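Subject: Re: [sasirau-members] Bottle deposits and the shared pantry shelf
From: Kolbrún Þrastardóttir
To: sasirau-members
Date: 2018-10-31

Dear members,

Thank you to all who replied to the notice on the shared pantry. The questions raised by Sólveig Ingvarsson are quoted below, and I have been asked to reply to them on the list so that every household in the building has the same information. The rules take effect on the first of next month unless a written objection reaches the office before then.

Sólveig Ingvarsson wrote:
> I have read the draft rules for the pantry and the large kitchen and
> I am in favor of them in general. Three matters are not clear to me.
> First, the draft says that opened goods must be "labeled and closed,"
> but it does not say what becomes of goods that are not. In July I lost
> a full jar of stock paste and was told it had been "cleared."
> Second, households on the Verer side use the kitchen far less than
> those on the Ilell side. Is the pantry fee to be the same for both?
> Third, does the rule on decanting apply to oil and vinegar only, or
> to all liquids? Many of us buy in large containers and pour off what
> we need for the week.

I will take the third point first, as it drew the most replies.

Decanted liquids

The rule applies to all liquids kept on the shared shelves. A liquid that has been poured from its original package into a jar, jug or bottle must carry a label with three items: what it is, the apartment number, and the day it was poured. Many dark liquids look alike once they are out of the package. Soy sauce, cold coffee, malt vinegar and stock have all been stored in clear glass in the past year, and members have on more than one occasion used one in place of another.

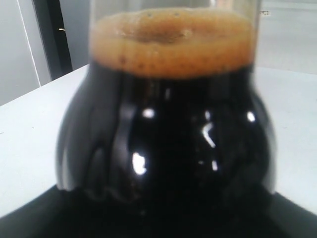

Sasirau Housing Cooperative | Kitchen and Common Rooms Group

Labels and a marker are kept in the drawer to the left of the sink. Masking tape is acceptable. Writing directly on the glass is not, as the marker does not come off in the dishwasher and the jars belong to the building.

Liquids in their original bottles need only the apartment number. The printed label already gives the contents and the date. If the printed date has passed, the item should be removed by the household that brought it.

Members asked whether a household may leave a bottle out for general use. It may. Please write "shared" on the tape in place of the apartment number. Shared items are used at each member's own choice, and the cooperative does not replace them when they are finished.

Goods that are not labeled

The draft was not clear on this point and has been revised. The new text reads as follows:

"Opened goods found without a label will be moved to the gray crate beneath the window. They will remain there for 8 days. After that time they will be discarded. Goods that have spoiled, or that attract insects, may be discarded at once."

The clearing in July took place before any such rule existed, and the office regrets the loss of the stock paste. A credit has been entered on the account of the household concerned.

I would add that the crate is not a storage space. A member who finds an item there should take it back to the shelf with a proper label, or take it home. Items have been seen to return to the crate several times under the same piece of tape.

Tables and work surfaces

The tables in the large kitchen may be reserved for up to one afternoon at a time. The booking sheet is on the door. A booking covers the table only and does not cover the stove, the sink or the shelves. Bottles that are in use during a booking may stand on the table. When the booking ends, they go back to the shelf or leave with the household. 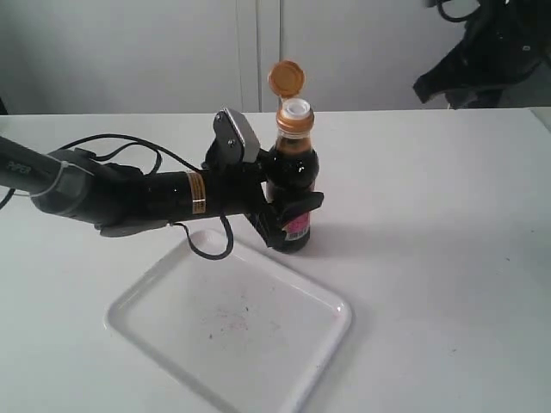
Pantry fee

The fee was set at the spring meeting at 100 per household per year, and the draft does not change it. Sólveig asks whether households on the Verer side should pay less. The group considered this and does not recommend it, for the following reasons.

The fee pays for shelving, cleaning supplies and the servicing of the cold room. These costs do not rise or fall with the number of meals cooked. The cold room contract with Stougaard stands at 3,000 for the year, and a further 1,000 is set aside for repairs. Keeping a record of use by household would require a sign-in sheet, and members voted against a sign-in sheet when one was last proposed.

A household that does not wish to use the pantry at all may give notice in writing and will not be charged from the following quarter. Its shelf space will then be offered to the next household on the waiting list.

Closing of bottles

Several members have asked that this be stated plainly. Every bottle must be closed before it is put back on the shelf. This includes bottles with a flip-top cap, where the lid should be pressed down until it clicks. Sticky shelves were the most common complaint in the last survey, and most of the marks were found under sauces and syrups. A tray beneath the bottle is welcome and may be left in place between uses if it is wiped.
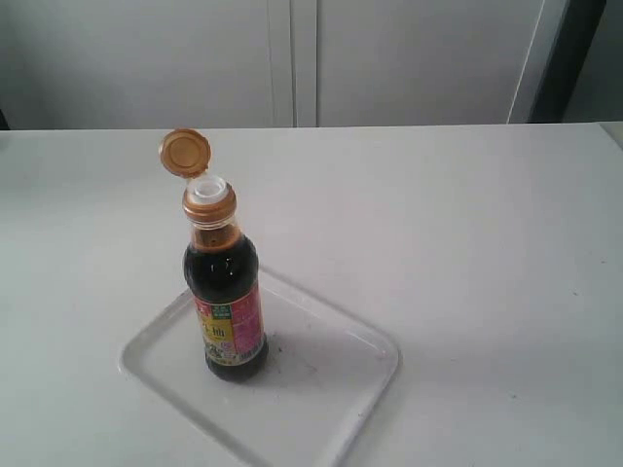
Photo: Kitchen and Common Rooms Group

Households that keep several sauces may ask the office for a tray. They are lent without charge. Please do not line the shelves with newspaper, which sticks to the paint when damp.

Next steps

The revised rules will be posted on the pantry door and on the notice board at the Ilell entrance. Paper copies may be collected from the office during normal hours. Written objections should be sent to the office and not to this list, so that they can be recorded in the proper form. Comments on wording may be sent to me directly.

The waiting list for shelf space is now open to households on both sides of the building. Those who applied in July do not need to apply again.

With kind regards,

Kolbrún Þrastardóttir
Kitchen and Common Rooms Group
Sasirau Housing Cooperative

You are receiving this message as a subscriber to sasirau-members. To change your delivery settings or leave the list, write to the office.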